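Nurkico Review: The Cluster Linter That Made Me Like YAML Again (A Little)

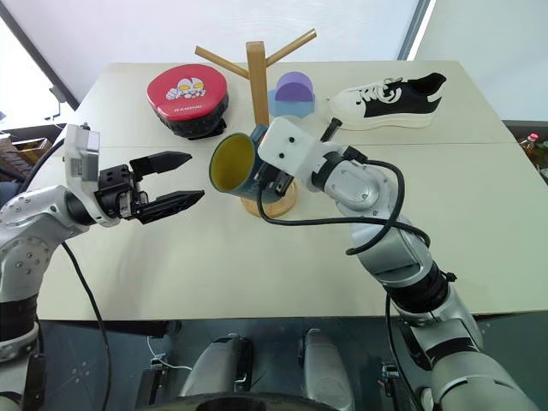 Photo: Flurkness / staff library

I've been running Kubernetes for a small team long enough to have opinions about linters, and most of those opinions are tired ones. You install the thing, it prints a wall of yellow text, you silence two thirds of it and then you forget it's in the pipeline. So I went into Nurkico expecting a pleasant afternoon and an uninstall. I'm still using it, and I've moved it into every repo we own!

Nurkico is a command line tool that reads your manifests and Helm charts (rendered, thank goodness) and compares them with what is running in the cluster. The comparing is the good bit. A regular linter will tell you a deployment has no memory limit. Nurkico tells you it has no memory limit, that the same workload has peaked at such and such over the past two weeks, and that two of its neighbors on the node have been evicted in that time. Suddenly the warning is a story and I want to go fix it.

Setup

It's one binary. I put it on my laptop, pointed it at our staging context and had a report before my coffee was drinkable. It wants read access to pods, nodes, events and a handful of other resources, and the docs list the exact role so you can paste it in and read through it first. If you have a metrics server it picks that up. If you don't, it says so in one line and carries on with less detail.

The in-cluster agent is optional and took me longer, mostly my own fault (I had a network policy from May that I'd completely forgotten writing). Once it was up it sat quietly and I haven't had to touch it.

What it found

Our staging cluster runs 149 workloads, and I would have told you it was in decent shape. Nurkico found 23 with a liveness probe and a readiness probe pointing at the same endpoint with the same timing, which is the sort of copy and paste you stop seeing after a while. It found a pod disruption budget that could never be satisfied, so that explains why node drains kept hanging on that one pool. It also found a service account with cluster-admin that was left over from a demo. Ouch.

I love how it groups things. Findings with the same root show up as one item, so the 23 probes were a single entry that pointed to our shared chart. One pull request and they all went green. Compare that with Ernard, the linter we had before, where the same problem would have been 23 separate lines and a grumpy channel full of people asking which ones were real.

Writing your own rules

Rules are plain YAML with a small expression language, and there's a playground command that runs a rule against a saved snapshot of your cluster. I wrote one that flags any image tagged latest outside our sandbox namespaces, and another that checks for our team label. Neither took long. The error messages are lovely too: when I messed up an expression it showed me the line, the value it got and the value it wanted.

I do wish rules could be shared across repos without copying a folder around. You can point at a git URL, but it fetches on every run, and that slows down the pipeline more than I'd like. Caching is on their public roadmap.

The rough spots

Memory use on big clusters could be better. I tried it against a test cluster with 500 namespaces and my laptop fans had a lot to say about it. There's a flag to scan in batches, and with that on it was fine, but I'd have it on by default.

The HTML report is pretty and kind of useless on a phone. And the severity names are odd: "nudge", "worry" and "stop". I found them silly for a day, and now I say "that's a worry" in standups, so make of that what you will.

Price

The command line tool is free for up to 3 clusters, with every rule included. Past that you pay per cluster, and the paid plan adds history and single sign-on. We have two clusters and haven't felt pushed toward the paid plan at all. History would be nice to have when somebody asks whether things are getting better, but I've been committing the JSON output to a repo and diffing it, and that works well enough for us.

Version tested was the current stable release, on managed clusters only. I haven't tried it on bare metal yet, and I'd love to hear from anyone who has, especially with a custom scheduler in the mix.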